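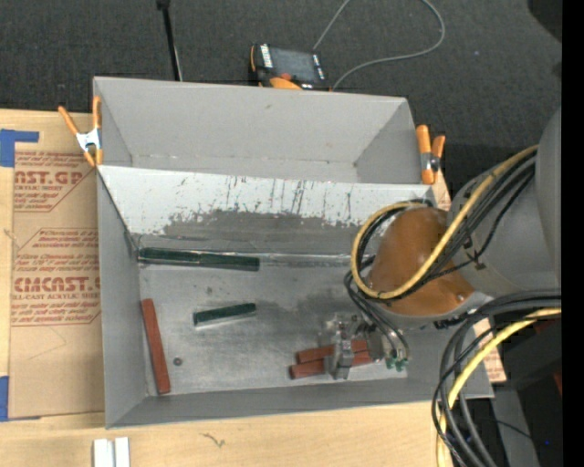 Notes on the two-compartment bin

I have had several requests for a follow-up to the post on block storage, mostly from people who bought a divided bin after reading it and found that the divider collects more damage than the walls do. Mine does too. What follows is the state of the big gray bin, the procedure I use for clearing and refilling it, and a few measurements. Those who only want the procedure can skip to the section called Clearing order.

Background, for anyone new. I keep a set of 106 rectangular blocks, which I use for working out how things fit into cartons and drawers before I commit to the carton or the drawer. The set I call Tulten, after the label on the tub it came in. The blocks come in a few lengths and a few colors, and the color carries the size class in my notes. The bin is where they go between jobs, and it is also where most of the sorting gets done. It sits on the pale wooden table and stays there. It is too large to carry full, and carrying it half full is how I lost a corner of skirting board in the old apartment.

The bin itself

It is open-topped, with a narrow compartment at the rear and a wider one at the front. The divider slopes. When I first wrote about divided bins I recommended a vertical divider, on the grounds that it wastes less floor area. I no longer recommend that. With a vertical divider a block can stand on end against it and stay there, and you find it later when you reach in for something else. With a slope, a block dropped near the divider generally ends up lying along the foot of it. You give up some floor and you get blocks that lie down.

The two dark green ones at the left are the usual case. They lie end to end against the foot of the divider and make one long bar. The shorter green block tends to go its own way, and it is on its own on the bin floor with one end turned up slightly. It is short enough to swing around on the floor when anything touches it. Short blocks are the last thing I sort for that reason.

Wear

The rear compartment has almost none. There is one small dark scuff on the back wall, near the upper middle, and I have not tried to remove it. The seam along the base of that wall catches dust, so I run a dry brush along it on Sunday with the rest of the table.

The divider is a different matter. The upper part is still pale, nearly white, but it is marked with dark vertical scratches and chips. The lower part has gone to a darker gray with a ragged upper border. I have logged 301 fills of this bin — a fill being any occasion on which the front compartment goes from empty to whatever the job needs — and I would put most of the wear down to the first 100. Notes from that period are full of blocks being tipped in from a tub, which I have stopped doing. Blocks are now placed.

The front floor is scuffed all over. It has a metallic gray look and it throws reflections, which matters more than I expected. Under the lamp, a dark green block with a bright line along its lower edge can look longer than it is. I misread lengths twice in one evening this way and recorded a medium as a long. The fix was to measure anything I was going to write down, and to stop estimating by eye from above.

I considered repainting the divider. Kimie Hoshino, who has repainted two of hers, advised against it. Her experience was that the new paint chipped along the same lines as the old, and that the chips then ended up among the blocks. I considered sanding it down instead, and got as far as buying the paper. In the end I left it. The scratches do not change where a block comes to rest, at least not by any amount I could measure.

The strip along the fold

Where the divider meets the floor there is a fold, and along the fold there is a clear shiny strip. I have had questions about what it does. In my experience a fold left bare collects grit, and grit scratches the blocks that lie in it. A strip bridges the angle and wipes clean.

If you are adding one of your own, these are the points that gave me trouble.

Clean the fold twice and let it dry between. The first pass only moves the dirt into the corner.

Cut the strip long and trim it once it is down. I cut my first one to the exact length and ended up short by the width of a fingernail.

Press from the middle outward. Pressing from one end gave me a wrinkle at the other end every time.

Replace it when an end lifts. A lifted end will snag the short blocks, and it will not go back down properly no matter how long you lean on it.

I have used the clear strip from Flurkeo and the one from the hardware counter at Takeda. I could not find a difference in how long they lasted. The Takeda one was easier to cut.

Stray parts

There is a small round metal part on the bin floor by the long reddish-brown block on the left. It is a nut or a washer, and it does not belong to the set. I mention it as these turn up in anyone's bin who uses the same table for other work, and the rule is the same for all of them: take it out before you move any block near it. A block resting on something that size sits crooked, and if you are using the floor of the bin as a reference surface then your heights are wrong from then on.

I keep a jar for them. The contents of the jar get compared against whatever I have taken apart recently, and the remainder stays in the jar. The remainder is larger than I would like.

Clearing order

I used to clear the front compartment from left to right. It is tidy and slow. The order below is what I have used for the last stretch of fills, and it came out of watching which blocks I ended up moving twice.

1. Foreign objects first. Nuts, washers, pencil ends.

2. Any parallel pair. The reddish-brown two on the right are a good specimen. They lie nearly parallel, one slightly above the other, with the lower one set a little farther left. When two long blocks lie like that, lifting one tends to disturb the other, so they should be dealt with together, while there is still space around them. I take the freer block first and watch the second one as the first comes away.

3. Blocks leaning or lying across the general direction. The long reddish-brown one at the far left is nearly vertical as you look down the bin, with its lower end a bit farther to the right. Blocks at that angle use up the side of the compartment and get in the way of anything lying against the wall.

4. Blocks along the foot of the divider. They are the most stable and can wait. Take them from the center end toward the side wall. Going the other way means reaching into the corner first, where there is the least room for fingers or anything else.

5. Shorts last.

Steps 3 and 4 can be swapped if nothing is lying across the corner. Steps 1 and 5 should stay where they are.

Kazuhiro Koyama tried the same order on his own set and prefers to take the shorts second. His bin is a Kireo, smaller than mine and with a flat divider, and his shorts get trapped under the longs. If yours do the same, follow his version.

What goes in the rear compartment

Nothing, for most of a job. It is empty at the start and it stays empty until a block has been measured and entered in the notes. Only then does it go over the divider. I tried using the rear for overflow and it failed within a week. Once unmeasured blocks are allowed on both sides, the divider means nothing and you have one bin with an obstacle in it.

The narrow width helps here. Long blocks will only go into the rear lying one way, so whatever is in there is already lined up when I need to lift it out. If I were ordering again I would ask for the rear compartment to be narrower still, by 45 mm or so off the present width, and give the difference to the front.

Light and floor

Two practical points that have little to do with the bin.

The floor behind the table is dark charcoal with a texture to it. A dark green block dropped there is hard to find. I have spent long periods on my knees with a flashlight held flat to the floor, which does work, as the block throws a shadow where the texture does not. A pale mat would solve it. I have had a pale mat on the shopping list since December.

The lamp should come from the side opposite your working side. With mine on the wrong side, the reflection falls on the left wall of the bin and washes over whatever is lying near it, and the left end of the divider is where the green blocks like to go. Moving the lamp costs nothing and I put it off for months.

Open items

The fold at the right end of the divider needs cleaning and I have not done it. I also want to test whether a matte sheet on the front floor would cut the reflections without making the blocks drag. Kimie thinks it will drag. I have a sheet cut to size and will fit it after the current job, then log the fills separately so the numbers can be compared with the bare floor. If anyone has already done this with a sloping divider, I would like to know how you finished the edge where the sheet meets the strip.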